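Library > Housekeeping and Home Care > Part Two > Chapter 5

Chapter 5
Knowing What Is in the Cupboard

When I first taught this course at Merkholm, I began with scrubbing. It seemed the natural place to start, and my students came ready for it with their sleeves rolled up. By June of that year I had changed my mind, and I have begun with labels ever since. A person can learn to scrub in an afternoon, but reading the back of a bottle properly - all of it, small print included - takes a good deal more patience, and most of us were never shown how.

My old colleague Rosemarie Reinholz once emptied her mother's kitchen cupboard onto the floor and found 13 products that did more or less the same job. Several had lost their labels altogether, and one had been poured into a jam jar, which gave her quite a fright, as you can imagine! She kept four of them. The kitchen stayed just as clean as before, and she could finally reach the flour.

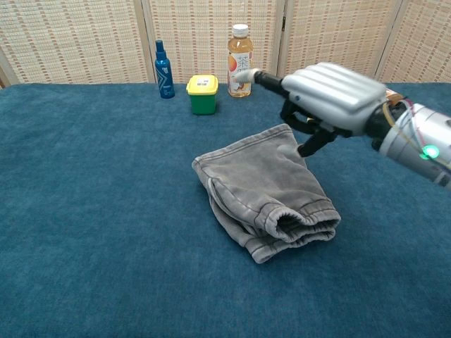 So in this chapter we are going to slow down and look at the ordinary things people keep at home for cleaning, and ask the same few questions of each one. What is it meant for? What should it never touch, and what should it never be mixed with? You may know already that bleach and ammonia must be kept apart, and that bleach and vinegar must be too. Please read those pages anyway. I have known very experienced housekeepers who were caught out by a toilet cleaner with acid in it, simply because the front of the bottle talked about freshness and lemons.

We will also spend some time on storage, a subject dear to my heart. Keep every product in the container it came in, with the lid closed, and well out of reach of children. If you dilute something for daily use, write the name and the date on the new bottle before you fill it. I still have to remind myself to do this, after all these years.

Before you read on, take a sheet of paper and write down every cleaning product you believe you have at home. Then go and look. Keep both lists, as we will come back to them in the exercise on page 109.

Key words in this chapter: active ingredient, dilution, contact time, residue, surface test

5.1 Reading the Front and the Back

© 2024 Petersen Course Books | Contact the editors | Back to top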